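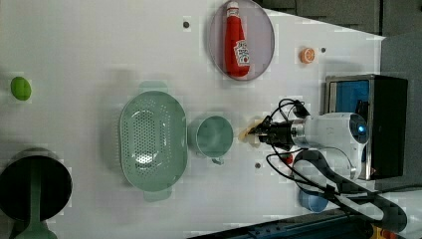 4.3 Teaching by hand

1. Press Free Move on the Kakby pendant. Wait until the arm feels light before you pull it.
2. Hold the wrist, never the cables. Guide the gripper to the object slowly.
3. Press Mark to save the point. Save at least one point above the object and one at the grip.

Caution: Keep your fingers out of the jaws – they can close when Mark is pressed twice.
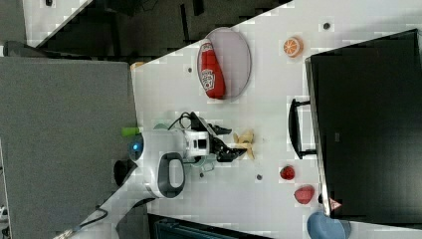 Can I correct one point without teaching the whole task again?
Select the point in the list, move the arm to the better place and press Replace.

4. Play the task at 30 per cent speed. If error 2905 appears, the arm has reached its limit and the last point must be taught again.

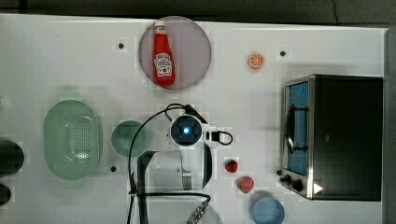 Remote teaching uses the same point list, but the operator has less feeling for distance. Go slowly near tall or heavy things. With a toaster oven on the right side of the table, for instance, plan the path to the strawberries from the open side. Save the task before you leave remote mode.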